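What the Basket Changes

By Quyên Hồ
Saturday, September 8, 2018

For seven years I have picked vegetables for other people. A customer writes a list, the list comes to our room, and I fill a basket. At Clakex we call this "picking," but my mother, who sold greens on a street corner all her life, laughed when I told her the word. For her, picking is done in a field and what I do is shopping with somebody else's money.

In the spring our company began to train robots for this work, with two of them, called Alva and Tenby. The people from the office used the word "help" many times in the first meeting. I want to write about this word, which I think was used too quickly.

The practice corner has a few shelves, a produce stand and a table. A robot must learn to hold a basket by the handle, to choose a vegetable, to lift it and to put it down in the right place. I had never thought of the basket as something a person must learn. My hand goes to the handle while I am reading the list.

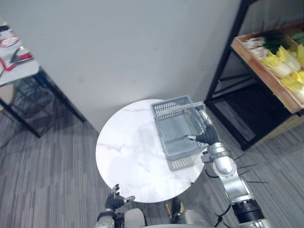 My first feeling was a little shame. I watched the engineers discuss one movement of the wrist for a whole morning, and I understood that my work is full of such movements, and that in seven years no manager had ever discussed one of them with me. When I was tired, they said I was slow. When the robot is slow, they hold a meeting.

I am not against the machine. My colleagues who say we should refuse it have not, I think, looked at their own knees. On a busy day I carry 500 orders together with my team, and the evening after such a day I can't close my fingers well. If Alva can carry the potatoes, please let Alva carry the potatoes.

But the company does not speak only of potatoes. It speaks of the whole order, and here I become careful. A carrot can be a good size and still be soft at the tip. A tomato that is perfect for today is wrong for a customer who cooks on Tuesday. We learned this from complaints, from older workers, and from eating what we brought home.

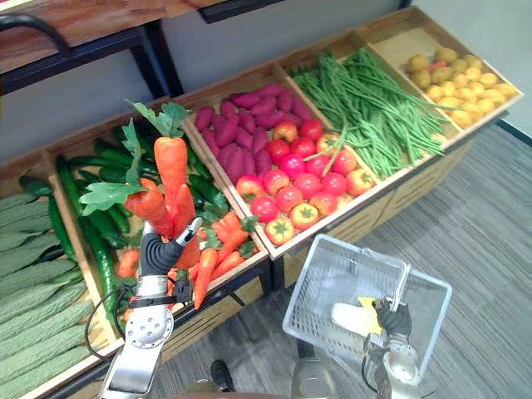
Two of us were asked to teach this knowledge. We stand beside the engineers and explain what we would take and what we would leave. I like this part of the week. I also noticed that my pay stayed the same, and that the hours I teach are counted as "support." A consultant from Jostetti, who was with us for a short visit, is listed in the plan as an expert. I am listed as an operator.

So this is what I ask. If a worker's knowledge goes into the machine, it should be written in her contract as knowledge and paid for. The worker should know before the training starts which job she will have after it. And the speed of the machine, when one day it becomes fast, should not be hung on the wall as the new speed for the people.

Our next meeting with the management is in October. I have put these three points on one sheet of paper, in simple words, and eleven of my colleagues have signed it. I will bring it with me and read it aloud before they show the slides.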